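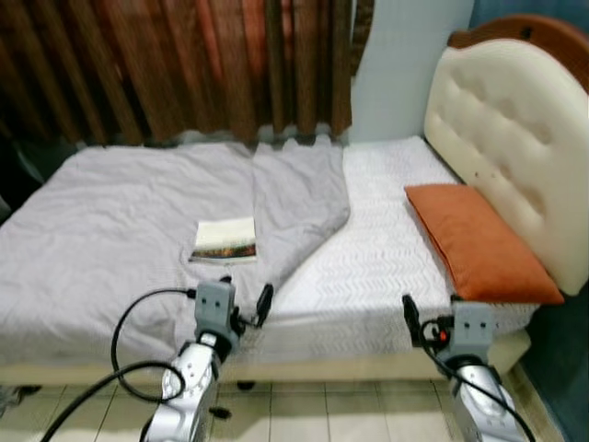

Trucos para la ropa de cama (y un par de cosas más del dormitorio)

Voy rápido que tengo la lavadora a medias. Lo apunto según me acuerdo, sin orden.

Funda nórdica. Método del rollo. Funda del revés, extendida sobre el colchón, abertura a los pies. Relleno encima, esquinas con esquinas. Enrollar las dos cosas juntas desde la cabecera hasta los pies, como un brazo de gitano. Al llegar al final, darle la vuelta a la abertura por encima del rollo, primero un lado y luego otro, y desenrollar. La primera vez sale un churro. La segunda ya no.

Si el relleno baila dentro: cintas de algodón cosidas en las cuatro esquinas de la funda, por dentro, y una presilla en el relleno. Lazada, no nudo. Los imperdibles ni tocarlos, que rajan la tela y te enteras cuando salen plumas por el filtro.

Temperatura. Sábanas blancas de algodón a 40 y van bien casi siempre. Lo de color oscuro a 20 las tres primeras veces, después lo que ponga la etiqueta. Media dosis de detergente. De verdad, media. Las toallas tiesas que tiene la gente son detergente acumulado.

Y nada de suavizante en las toallas. En las sábanas allá cada uno.

Relleno de fibra en casa: solo si el tambor es grande. Hay que meterlo y que te quepa la mano abierta por encima. Si no cabe, a la lavanderia del barrio. Para secar, dos pelotas de tenis limpias dentro de la secadora, programa suave, y sacarlo a mitad para sacudirlo bien. Los grumos se deshacen con los dedos cuando todavia está un pelín húmedo. Luego ya no hay manera.

El de pluma no lo lavo yo. Lo aireo en la ventana en abril, a la sombra, una mañana entera, y a guardar. Funda de algodón, nunca bolsa de plástico cerrada, que coge olor.

Cabeceros tapizados. Aquí la gente se complica mucho. Aspiradora con el cepillo de pelo blando, potencia baja, de arriba abajo. Si tiene botones, alrededor de cada botón con un pincel seco de repostería o de los de maquillaje viejos, que el polvo se mete en el hoyito y se queda a vivir. Cada dos semanas y no hace falta más.

Mancha en tela clara: primero en seco. Goma de borrar blanca, limpia, de las de miga. Quita más de lo que parece. Si no va, paño blanco (blanco, que los de color destiñen) con agua templada y una gota de jabón de lavavajillas. Toquecitos desde fuera hacia dentro. No frotar. Pasar otro paño con agua sola y secar con papel de cocina apretando. Probad antes por detrás, por favor.

Grasa de la cabeza: polvos de talco, o maicena, toda la noche y aspirar por la mañana. Repetir si hace falta. A mi cuñada le fue mejor con la maicena, a mí me da igual.

Madera del cabecero, los remates y esas cosas: paño apenas húmedo y secar enseguida. Cera una vez al año y muy poca, que si pringas la tela de al lado ya no sale. Cinta de carrocero en el borde antes de encerar, de la que no pega mucho.

Colchón. Bicarbonato con colador, por toda la superficie, dejar 40 minutos y aspirar. Girarlo en cada cambio de estación. Escribid la fecha del último giro en una etiqueta de tela cosida al lateral, porque la memoria falla.

Sábana bajera que se sube por las esquinas: casi siempre es que el colchón es más alto de lo que dice la sábana. Medid antes de comprar, con el topper puesto. Apaño: goma elástica cruzada por debajo con pinzas de tirante.

Arrugas. Sacar la ropa nada más acabar el centrifugado, tres sacudidas fuertes y tender estirada. Si la funda ya está puesta y parece un mapa, pulverizador con agua, estirar con las manos y dejarla destapada hasta que seque. Plancha no gasto desde hace años.

Ah, y doblar el nórdico hacia atrás por la mañana y dejarlo así un rato, con la ventana abierta. Hacer la cama recién levantado encierra toda la humedad. Yo la hago después de desayunar.

Me preguntó Henk Van Leeuwen en los comentarios por el vinagre. Sí, medio vaso en el cajetín del suavizante, pero nunca junto con lejía. NUNCA. Y no en todos los lavados, que a la larga las gomas sufren.

Me dejo lo de las almohadas amarillas, otro dia lo pongo, que ya está pitando la lavadora.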